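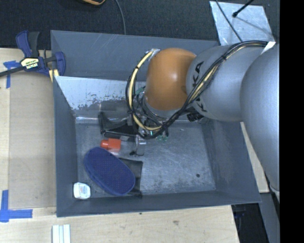 How many picks do I need before I can say one gripper is better than another?
Plan on 50 attempts per gripper for a first look, and 500 if you're about to spend real money on the answer. Anything shorter than 50 and a lucky run will fool you, as it has fooled me more than once.

With that settled, let's get on with the comparison itself. I'm going to use the two grippers we had on the bench in June, the Silach two-finger and the Prudon suction cup, but the steps are the same whatever you've got in the drawer.

Start with the bin. Clamp it down well (a bar clamp at the corner does nicely) and mark its position on the table with tape, so that if somebody leans on it at teatime you can put it back where it was. If you move the bin halfway through, start that gripper's run again, I'm afraid.

Next, choose your objects. You want a proper mixture: something clear, something dark, something rounded, something small and boxy. A clear bottle lying on its side on bare grey metal is a lovely test, as the body is so hard to tell from the floor, and it'll show up a weak camera long before it shows up a weak gripper. Keep the same set for both.

Now the cables, and do please take your time over this bit. Send the wrist slowly to each corner of the bin and watch the loop beside the joint. It wants enough slack to turn freely, but not so much that it drags on the objects. Tie it at intervals and go round again.

Then run your picks. Tip the objects in afresh each time, leave the controller settings alone, and write down every miss along with what kind of miss it was. Negin Ghaffari taught me to keep "never touched it" and "dropped it on the way up" in separate columns, and I'd be lost without them now.

On our first 50 the Silach managed 57 per cent of what I'd hoped for, which was rather a blow until Negin looked at the columns and found that nearly all the trouble was with the camera. We adjusted the lighting and began again from pick one.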